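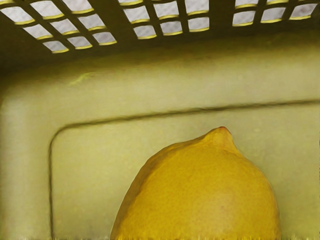 4. Setting up click-and-collect orders

Applies to Clirdale store terminals with the Proltard order module installed. Sign in with a manager account before you start.

4.1 Open Store Settings and select Collection.

4.2 Set Collection to On. The terminal restarts.

4.3 Enter the opening time of the collection desk in 24-hour format, for example 0900. Do not type a colon.

4.4 Under Order Limit, enter the highest number of open orders the desk can hold. The default is 100. The maximum is 700.

Note: Orders above the limit are offered the next free day. They are not canceled.

4.5 Set Hold Time in days. Unclaimed orders return to stock when the hold time ends. Values above 10 require head office approval.

4.6 Select Print Test Slip. Check that the store name and order barcode are readable.

4.7 Select Save, then sign out.

Caution: Do not change the store number while orders are open. Slips already printed will no longer scan at the desk.

If the test slip does not print, see 7.2, Slip printer faults.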